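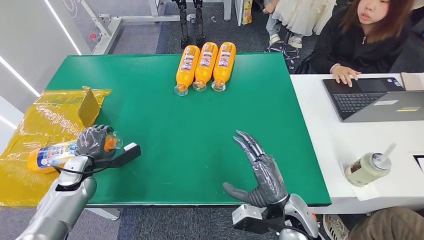 My part of the project was the left hand, or more exactly getting the left hand to pick up a drinks bottle and not fling it across the workshop. We built everything at Triturholm, the shared workshop behind the old Tuseck bakery, where you pay by the month and argue over the good soldering iron. I'd started with blocks of foam, and they were far too kind to me. A bottle is horrible by comparison: round, slippery, and it rolls the moment a finger touches it early. With the orange one lying on its side I had the fingers close round the body and left the neck and cap sticking out past the hand, so the label end takes the squeeze. The other three wait in a row at the far edge of the green mat, caps towards the robot.

Closing the fingers was the bit I got wrong for weeks. My first version shut all of them at the same speed, and the thumb always got there last, so the bottle just squirted out (very funny the first time!). Now the thumb goes first and waits 300 milliseconds before the rest follow. I also turned the grip force down a lot after I crushed a bottle in July and had to mop under the bench.

I logged 432 attempts in total, all with the left hand. The log file ran to 1,703 lines because I kept adding notes to myself, and half of those are just "cable again". The wrist cable needs a loop with plenty of slack in it, otherwise it tugs when the wrist turns and the whole grasp shifts sideways. I copied the loop from the Ó Dubhghaill build notes, which the workshop keeps in a ring binder by the kettle.

Still to do: the right hand has the same finger code but I haven't tuned it, so its thumb timing is a guess. I'd also like to try the heavier Dirnevard bottles before the demo, if I can get the wrist bracket to stop creaking.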